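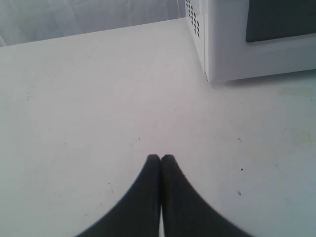
*Wrist camera view, fingers closed, microwave at upper right.*

# Let the planner say it doesn't know

Most manipulation software I have worked with treats "I can't see it" and "it isn't there" as the same answer. I think this is a design mistake, and it should be fixed in the planner's interface before anyone trains a bigger model to get around it.

Take the microwave. From the wrist, the planner gets a corner, part of the door window and some vent holes. No handle is in view. Our old stack, which we built on Brarnik, would fit a full microwave model to that corner and report a handle pose with a confidence of 255, the top of its scale. The number described how well the corner matched. The planner read it as a statement about the handle.

Korkor Wumbei went through 3841 logged door attempts in December and sorted the failures by what the camera had seen when the plan was made. The largest group came from plans aimed at a part that had never been in view. Tuning the controller would have done little for those. The arm went where it was told.

Her change was small. Each part of an object now carries one of 2 states, observed or inferred, and the planner may not make contact with an inferred part. It has to move the camera first. In Skuvside, our current planner, this took 40 lines, most of them in the message definitions.

Deirdre Foley, who maintains the Ralton drivers, disagrees with me on this. Her view is that the extra look costs time on every run, and that a good prior on appliance shapes is right often enough to act on. She has a point about time. A white appliance on a white table in front of a white curtain also gives the edge detector very little to work with, and a second look can be as poor as the first.

I would still pay for it. A slow run shows up in the timing report and someone can work on it. A wrong guess passed along as a measurement gets filed as a grasp failure, and then the wrong person spends a week on the gripper.

The Breathnach format has had an optional field for this for as long as I have used it. We left it blank. I'd make it required, and reject any message that comes in without it.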